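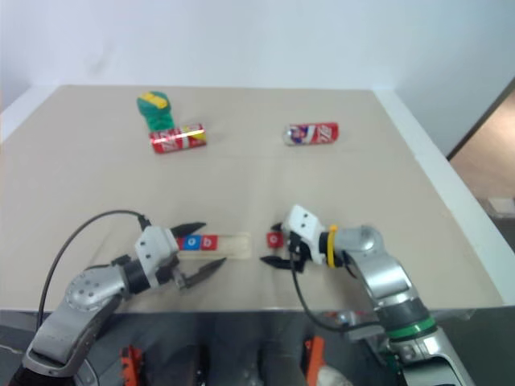 Soda can on its side.

Kitchen > Cleaning > Sticky Tables

Reading time: 2 min

Getting soda off a tabletop

Dried soda is sugar glue with better marketing. Scrubbing it dry will wear you out long before it bothers the soda.

Lay a cloth soaked in warm water over the spot and walk away for 11 minutes. I use a Wastanico dishcloth, mostly because I bought 18 of them in a weak moment. Add a drop of dish soap, wipe, rinse, then dry with an old towel. Skip the scouring pad unless you enjoy shopping for tables.

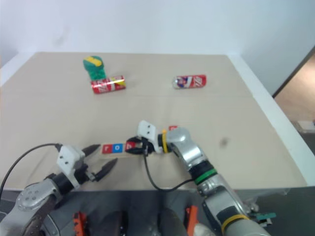

Seams are where sugar goes to retire. Run a damp toothbrush along them, then press a folded paper towel down hard and drag it toward you. A faint line across a beige top like this one is easy to miss until your sleeve finds it. Raised edges get the same brush, held at a slant. If the toothbrush comes away brown, go again and tell no one.

Plush toys that got splashed want cold water and a dab of soap, blotted. My nephew's spent a night in the dryer once and came out with opinions.

Questions to Gun-woo Ma | © Gratell Kitchen Notes, July 2020 | Back to top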